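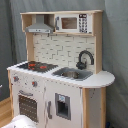
Tramo Play Furniture Working Group
Minutes of meeting held Monday, April 26, 2021

Present: Mirela Godoy (chair), Reinaldo Bittencourt, Auður Stougaard, Nayara Cavalcanti (minutes)
Apologies: Valquíria Caldeira

1. Minutes of the previous meeting
Accepted with one correction. Item 5 should read "side posts," not "side panels."

2. Play kitchen, second sample
RB reported on the second sample from Harahap. Assembly by one adult took 82 minutes against a target of 60. Most of the excess was spent on the upper shelf unit, which has to be held level while the two side posts are fastened from below. RB proposed reversing steps 7 and 8 so that the posts are fixed to the shelf with the unit lying on its back. Agreed.

The range hood hangs in the left compartment as drawn. No change.

AS asked whether the microwave keypad print would hold up to cleaning. RB has run the damp cloth test on the first sample only. To be repeated on the second before sign-off.
Action: RB

3. Faucet
The gooseneck faucet was discussed at length. The base fixing loosened in the pull test on the first sample. Harahap has since fitted a larger washer. MG wants the test repeated with the load applied at the end of the spout, where a child is most likely to grab it. AS noted that the dark gray matches the approved swatch and should not be changed if the part is re-sourced.
Action: AS to write the revised test procedure and send it to Harahap.

4. Counter
The rounded extension on the right stays. NC had asked for a version without it for smaller rooms. RB said this would need a separate countertop and a separate carton. Deferred to the August meeting.

The beaded front edge of the countertop collects paint at the low points. Harahap to be asked for a thinner second coat. MG will accept slight variation along the edge but no drips.
Action: RB

5. Backsplash
Brick pattern approved. VC had sent a written comment that the mortar lines could be darker. The group preferred them as they are. Closed.

6. Packing
The carton drawing from Niller allows for the countertop and backsplash laid flat with the shelf unit on top. The faucet goes in the hardware box. NC pointed out that the hardware box is 4 mm too shallow for the faucet base once the new washer is fitted. Niller to revise.
Action: NC

7. Instruction sheet
The parts list still uses the old names. "Hood" and "microwave" to be used throughout in place of "insert A" and "insert B." The sheet stays at 12 pages.
Action: NC

8. Preorders
Rovau has confirmed 207 units for the first delivery. MG will not confirm a ship date until items 2 and 3 are closed.

9. Any other business
AS requested that the first sample be kept until the pull tests are finished. Agreed.

Next meeting: date to be set by MG when the test results are in.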